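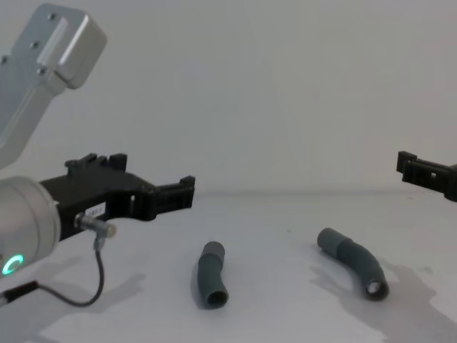

Filling and repainting an interior wall behind a work surface takes two coats and 2,000 ml of matt emulsion per Dirker tin. Matt is preferred because it hides shallow filler marks under side light. A white wall meeting a white tabletop leaves only a soft horizontal seam between the two, so any wavering in the bottom edge of the paint is easy to miss until the lamp is moved. Mask the joint before starting.

Preparation

Wash the wall with sugar soap and rinse. Fill dents with Poklow fine filler, leave to harden, then sand flat with 180 grit. Wipe off the dust with a damp cloth.

First coat

Thin the emulsion with 1,000 ml of clean water per 10 litres. Cut in along the joint with a 2 inch brush, then roll upwards from the cut line in overlapping strips. Leave for 6 hours.

Second coat

Apply undiluted. Pull the tape back at a low angle while the paint is still soft. If it lifts the edge, score along the line with a sharp blade first.

Wash brushes and rollers in cold water. Part tins can be taken to the Vustville depot with the lids on.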